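Mavcombe puts off robot picking order and publishes its buying notes

Household goods seller will spend on a longer trial before it spends on machines
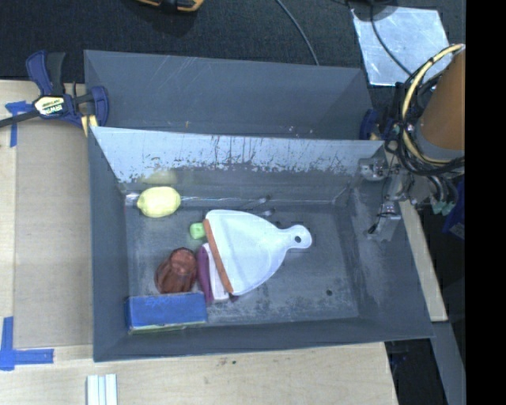

1 Oct 2018 – Mavcombe, the mail-order seller of kitchen and household goods, has decided against placing an order for robot picking arms this financial year. The money set aside will stay in the equipment budget, and a smaller sum will go on a second, longer trial on the company's own terms.

The company is also releasing the notes its buying team used to reach that decision. They are free to any small or mid-sized warehouse that has been sent a quote and is wondering what the quote leaves out.

Mavcombe asked three suppliers for prices. Two of them, Trimard and Kuusisto, sent full proposals. The third, Verkora, offered a monthly rental with a charge for each item picked, and its figures are treated separately in the notes.

"We were promised a machine that would pay for itself in 17 months," said Conall Keane, head of operations at Mavcombe. "I asked what had to be true for that to happen. It had to run two shifts, every working day, on goods it could pick up first time, with somebody else paying for the fencing. Put our own hours in and the sum looks very different. I don't blame the salesman. It's his job to be cheerful and mine to be a misery."

Mixed goods are where the company's doubts are strongest. Plenty of robots can lift the same carton all day. Mavcombe's returns and loose-item lines are made up of small things of every shape, tipped into the same metal bin and lying across one another: a scoop on top of a narrow pinkish-white item, a lemon by the back wall, a box in the corner. Light bounces off bare metal too, and the buying team wanted to know how each system would cope with that before talking about price. The answers they got were mostly videos.

Each supplier was therefore sent a list of 331 stock items and asked to mark which ones its equipment would pick without a change of gripper. One list came back with every line ticked, including a garden hose and a full-length mirror. Mavcombe has asked for that one to be looked at again.

The notes set out the costs that did not appear on the first page of either full proposal:

Floor work, power and guarding
Spare gripper parts, and how long they take to arrive
Cables and hoses, which wear and are often left out of the service cover
Software fees after the first year
Staff time spent clearing stoppages
Lost output during fitting
Taking the thing out again if it does not work

Mavcombe found that the last item was missing from every quote. It now asks for a removal price in writing before it will discuss anything else.

The second trial will run for 4 months, with goods chosen by Mavcombe on the morning and bins filled by warehouse staff. A pick will count only if the item reaches the right tote undamaged and without help. Time spent waiting for an engineer will be counted as running time, a point that one supplier has already asked to discuss.

"I'd like to be wrong about some of this," said Keane. "Hand picking is hard on the wrists and we struggle to fill the late shift. If a robot can do a decent share of it at a fair price, I'll sign the order myself. But I've seen too much kit in this trade end up under a sheet at the back of a warehouse – and the finance payments carry on whether it's plugged in or not."

No jobs are affected by the decision. Pickers were told in September that the order was under review, and the company has said it will share the trial results with them before they go to the board.

Money not spent on the trial will go towards replacement conveyor rollers and better lighting over the packing benches, both of which were asked for by staff long before the robot proposals arrived.

Copies of the buying notes, with a blank costing sheet, can be requested from the Mavcombe press office. Suppliers who wish to be considered for the trial should ask for the stock list first and send their prices with the completed list.

Notes to editors

Mavcombe sells kitchen, cleaning and small household goods by post and online. It has no financial interest in any robot maker. Supplier prices have been removed from the published notes at the suppliers' request. Conall Keane is available for interview.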